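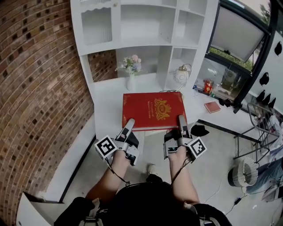

2026-07-23

Wifi dropouts, upstairs office. Carrying on from the notes in January, which stopped when the fault went away for a while. It is back and worse, so starting again from the beginning and writing things down properly this time.

Symptom. Laptops and phones upstairs stay joined to the network, full bars, but pages stop loading for anything from a few seconds to a couple of minutes. Then it all comes back without anybody touching anything. Downstairs is mostly fine. Wired machines are fine everywhere, including the one upstairs on the long grey lead, so the line itself and the Masness router are not dropping out. I left a ping running from the wired machine to the router all morning and did not lose a single reply.

Kit as it stands now:
Router: Masness, supplied with the line, downstairs cupboard by the meter. Its own wifi is on.
Access point 1: Druditz, ceiling, downstairs hall.
Access point 2: Druditz, ceiling, upstairs landing.
Switch: Kuruc, eight port, on the shelf above the router.
All on the same network name and password.

I had forgotten the router's own wifi was still on. It was meant to be switched off when the two access points went in. The January notes say "turn off router radio" with no tick next to it.

First test. Stood on the landing with the spare laptop, ping running to the router, Testen open next to it logging signal and channel. Nothing wrong at all for the first stretch. Then replies went from 3 or 4 ms up to 1,000 and over, then timeouts, then back to normal. Testen showed the laptop had moved from the landing access point to the router and back again. The router is a floor down and behind two walls, so I do not know why it would want to go there. The signal from it was poor, as you would expect.

Did the same from the desk at the far end. Same thing, but more often. Did it again in the hall downstairs and could not get it to happen.

Channels, read from Testen:
Router 2.4 GHz on 6, 5 GHz on 36
Hall 2.4 GHz on 1, 5 GHz on 36
Landing 2.4 GHz on 6, 5 GHz on 36

So all three are sitting on 36, and the landing and the router share 6 as well. The Druditz pair are set to "auto" and both picked the same one. Auto only seems to choose at start-up. They were powered up together after the electrical work, so I suppose neither of them could hear the other when it chose.

Change 1. Switched off both radios on the router. Admin page, Wireless, Advanced, untick both, Save. The page says "settings saved" but the radios stay on until you restart it. Found that out after ten minutes of wondering why Testen could still see it. Restarted. Gone from the list now.

Note for anyone doing this later: do it from a wired machine. If you are on the router's wifi when you save, the page hangs and you cannot tell whether it took.

Ran the landing test again with the same laptop in the same place. No more hopping to the router. Still got two slow patches, shorter than before. Better but not fixed.

Change 2. Fixed the channels by hand on the Druditz units.
Hall: 2.4 GHz on 1, 5 GHz on 36
Landing: 2.4 GHz on 11, 5 GHz on 100
Width down to 20 MHz on 2.4, left at 80 on 5.

The landing unit took more than a minute to come back on 100. I thought it had failed and nearly put it back. It has to listen for radar first on those channels before it is allowed to transmit, and the light goes amber while it does it. The manual does mention this, in the back.

One of the older phones cannot see channel 100 at all. It drops to 2.4 upstairs, which is slow but works. Thought about using 44 instead, but at 80 MHz wide that overlaps with 36 anyway, so there would be no point. Could go down to 40 wide on both and use 36 and 44. Leaving it for now and will see if there are complaints.

Long run. Left the laptop on the far desk with ping going and the lid propped open. Total sent 3,839, lost 25. Looked through the log afterwards and nearly all the lost ones were in one block. Before that block there were 2,917 in a row with no loss, so it is not a steady drip, it is one event. The laptop did not change access point during it and the signal was steady. Channel did not change either.

Checked the Druditz log for the landing unit. At the same time it has a line saying the Ethernet link went down, then up again. So that one was not wifi at all. The access point lost its cable to the switch and the laptop stayed joined to it with nowhere to send anything. That would match "full bars, no pages" exactly, and I should have looked at that log first.

Went back further in the log. There are more of these, in little clusters, going back as far as it keeps. The hall unit has none.

Possible causes, in the order I mean to try them:
Bad plug on the landing cable at the switch end
Bad port on the Kuruc
Bad plug at the ceiling end
Damaged cable in the wall
Access point not getting enough power over the cable and restarting. Do not think so, the uptime counter has not reset.

Switch end first. The clip on the plug had snapped off, and the plug moved in the socket when I touched the cable. Not obvious until you touch it because the other cables hold it up. Link light flickered when I moved it. The cable runs right behind the cupboard door hinge, and I think opening the door pulls on it. Opened and closed the door with the ping running and could make it drop, though not every time.

Change 3. Cut off the old plug and fitted a new one. Same wiring order as the other end (B). Tester shows all eight through. Moved the cable round the other side of the shelf and put a tie on it so the door does not reach. Used port 5 on the switch in place of port 3, and put a bit of tape over 3 until I have tried something else in it. I know that is two changes at once, but I did not want to leave it in a port I was not sure of.

Opened and shut the door a good many times after that. No drops, link light steady.

So as far as I can tell there were two faults, and they looked the same from a desk. One was laptops wandering off to the router's wifi when they should not. The other was the loose plug. In January I moved the landing access point half a metre and decided that had cured it. I would have had my hands in the cupboard that day to get at the switch, so I probably just pushed the plug back in.

Speeds after all three changes, far desk: good enough for a video call with a download going, which it could not manage before. Did not note exact figures because the line was busy and they would not mean much. Do this again early one morning when it is quiet.

Still to do:
Long run overnight from the far desk, ping to the router and a second one to something outside, so we can tell the two apart.
Test port 3 on the Kuruc with a known good cable.
Look at the roaming setting on the Druditz units. There is one called "minimum signal", off by default. Might help laptops let go of the hall when they are carried upstairs. Change that on its own and not with anything else.
Check the firmware on both. The landing unit is one version behind the hall, no idea why.
Save a copy of the config from both units and put it in the shared folder. The only copy at present is on the spare laptop.
Write the channels on the label inside the cupboard door. The label there is from before the access points went in and still gives the old network name.
Order more plugs, four left in the bag. The ones with the boot over the clip if they have them.

Router admin password is changed from the one on the sticker. It is in the usual place.

Later. Somebody upstairs said their printer has gone missing. It had been joined to the router's own wifi on 2.4 and had not found its way to the landing unit. Turned it off and on and it joined again on channel 11. Print queue had to be cleared on one laptop as well. Check the label printer too, it is the same age and probably did the same.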